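Informe de avance, evaluación del kit de manipulación Skileo
Para: dirección de Solel
De: Rodel Dizon, banco de pruebas
Periodo: hasta finales de mayo

Va rápido porque el cierre es mañana a las 9:00 y todavía tengo que pasar los partes de horas. Lo que falte lo amplío de palabra.

Dónde estamos

Montaje terminado. Calibración terminada, aunque hubo que repetirla entera porque se movió la base al cambiar la mesa de sitio. Software del kit instalado en el equipo nuevo; en el viejo no arrancaba y no he querido perder otra tarde con los controladores. La licencia de prueba que nos dio Trultetti cubre lo que queda de evaluación, confirmado por correo.

De las 3 fases que aprobasteis, la primera está cerrada y la segunda va por la mitad. La tercera (turno completo sin operador al lado) no ha empezado y no va a empezar este mes.

Fase 1, puesta en marcha

Documentación del kit: floja. El manual de instalación está bien hasta el capítulo de red, a partir de ahí faltan pasos. Tuve que llamar dos veces a soporte. Contestan rápido y saben, eso hay que decirlo, pero no debería hacer falta llamar para poner una dirección fija. Lo he apuntado todo en la hoja compartida, pestaña "incidencias".

El soporte de la cámara de muñeca venía con los tornillos flojos. Apretados y marcados, habrá que revisarlos cada cierto tiempo.

Fase 2, agarre de envases

Objetivo pactado: 100 ciclos seguidos de coger y dejar una botella en bandeja, sin intervención. No lo hemos conseguido todavía. La mejor tanda se quedó en casi 100, y paró por una tontería, la pinza perdió la referencia de apertura y el programa se fue a posición segura. Bien que pare. Mal que no diga por qué; el registro solo pone "error de efector".

Lo que va bien: la aproximación lateral. Entra suave y repite el punto. Con las botellas de refresco separadas, sin problema. Cuando hay una delante de otra la cosa cambia, la trayectoria por defecto pasa muy justa y hay que meter un punto intermedio a mano. Trultetti dice que la próxima versión lo calcula sola. Ya veremos, en la reunión comercial dijeron que ya lo hacía.

Lo que va regular: plástico transparente o de color con poco líquido. La cámara estima mal el borde y la pinza cierra algo alta. Con etiqueta a la vista mejora bastante. He pedido a Stelmakh envases sin etiqueta para comparar, estan en camino.

La fuerza de cierre de fábrica es demasiada para envases blandos. La bajé en el menú y listo, pero el valor se pierde al reiniciar. Incidencia abierta.

Fase 3

Pendiente. Necesito la sala con cerramiento y ahora la tiene el otro equipo. Si no se libera pronto, propongo hacerla en las instalaciones de Stelmakh, que ya se ofrecieron. Habría que mover el brazo y volver a calibrar, contad 2 días entre una cosa y otra.

Comparación con lo que teníamos

Más rápido de programar, eso seguro. Una secuencia nueva la hago en una mañana. Peor en repuestos: los dedos de la pinza tienen un plazo de 12 semanas y eso para producción no sirve. He preguntado si se pueden mecanizar fuera, sin respuesta de momento.

Prueba de agarre con dos botellas en bandeja roja:
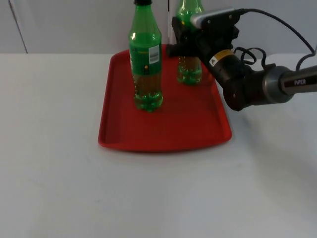
Última modificación de esta página: mayo, 17:40

Se usa el brazo PIPER con pinza de dos dedos y la cámara montada encima. La botella de atrás es justo el caso que comentaba más arriba, con la otra delante y el paso estrecho. Las dos tienen líquido dentro, verde amarillento, para la cámara no es lo mismo que una vacía y quiero separar los resultados en la tabla final.

Ojo con los cables de la muñeca. Hacen bucle por arriba y me gustaría llevarlos con una guía antes de la fase 3. El kit no la incluye, es un extra. Pedido el presupuesto.

Gasto

Dentro de lo previsto. Lo único fuera de partida sería la guía de cables y, si se aprueba, el transporte a Stelmakh. No he comprometido nada sin firma.

Lo que necesito de vosotros

Decisión sobre la sala. Con eso puedo dar fecha para la fase 3, sin eso no.
Visto bueno para la guía de cables.
Que alguien de compras apriete a Trultetti con el plazo de los dedos, a mi ya no me contestan.

Recomendación provisional: seguir con la evaluación, no comprar aún. El siguiente informe lo mando cuando salga la tanda completa de la fase 2.

R. Dizon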